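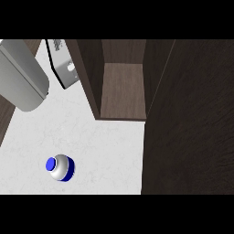 April
Yeshi Tufa

Household Spending and Renovation, week 2: Does a new kitchen pay for itself?

Most of you will have heard that a kitchen renovation "adds value". Sellers say it, renovators say it, and so do the people who lend the money. I'd like you to be slow to believe any of them until you've seen how the sum was done.

Start with the reading from Selline, the lender's brochure in your pack. It claims that owners in Wubshet who redid their kitchens sold for more than owners who didn't. Fine. The sample was 154 sales. It doesn't say how many of those houses also got a new bathroom, a coat of paint or a second parking spot. People who can afford a new kitchen can usually afford those things too, and they tend to live on the better streets to begin with. The brochure compares two groups of owners and then talks as if it had compared two kitchens.

Terms to know for the tutorial:

Resale uplift: the extra price a buyer pays that can be put down to the work itself. Hard to measure. Treat any single figure with suspicion.

Selection: the renovated houses were different before anyone picked up a hammer.

Survivor reporting: owners who did well out of it are happy to fill in a survey. The ones who went over budget and stayed put don't show up in sales data at all.

The Trolleck survey is a bit better. It has 922 replies and it asks what people spent. But it asks them to remember, and some of the jobs were 18 years old. Would you trust your own memory of a plumber's bill from that long ago? Look also at question 2, which asks whether the work was "worth it". A person who has spent their savings on cupboards has good reason to say yes. That tells us about the person's feelings, which may matter to them, but it belongs in a separate column from the dollars.

On borrowing: the Rirkier worked problem leaves out interest. Put it back in, at whatever rate your own bank is advertising, and see what's left of the gain over the life of the loan. Leave out the owner's unpaid labour first, then count it at a modest hourly wage. I have yet to see the second version come out as cheerful as the first.

None of this means people shouldn't renovate. If the drawers stick and the stove is dying, fix them and enjoy the result. Just call it spending.

For next time: find one local ad that promises added value, bring it along, and write half a page on what you'd need to know before you believed it. Handwritten is fine. Please don't bring the one with the flying dollar signs, I've marked it enough times.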